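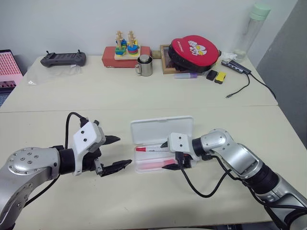 Open pen case with a red-capped marker, on a white table.

Home News Products Dealers Press Contact

PRESS RELEASE
2004-03-02

Skurnel brings the Skasby pen case to schools and offices

Skurnel, maker of desk and writing accessories, announces today the Skasby, a hinged pen case in white plastic. The case is made to lie open on the table during work and to be closed again when the work is finished.

Many pen cases on the market are soft bags with a zipper. They are good for carrying, but the user must search inside with the fingers to find the right pen. With the Skasby the lid opens fully behind the base, and the contents can be seen at once. A full-size marker lies flat inside, and there is a lower compartment for smaller things such as an eraser or a sharpener.

The case was developed during seven months together with the design office Gebretsadik. In this time the hinge received the most attention. In the first samples the lid fell forward when the table was pushed, and this was corrected before production started. The final hinge was opened and closed 900 times a day in our workshop, until we were satisfied with the result – the lid must stay where the user has left it.

"We wanted a simple case which a child can open with one hand and a teacher can use for many years," the company states. "It has no lock, no pattern and no loose parts."

The Skasby was first shown to dealers last October, in a small series of 500 pieces. The comments of the dealers led to two changes: the rim of the lid is now smoother, and the corners inside are rounded, so that they are easier to wipe clean from ink.

Delivery to shops begins this month. The order number is 628, and the case is sold in white only. Markers and other contents are not included. Schools can order in larger quantities through our distribution partner Nosero, who also handles replacement of damaged lids.

Samples for the press can be requested from the Skurnel press office. Please write the name of your publication and a delivery address in the request.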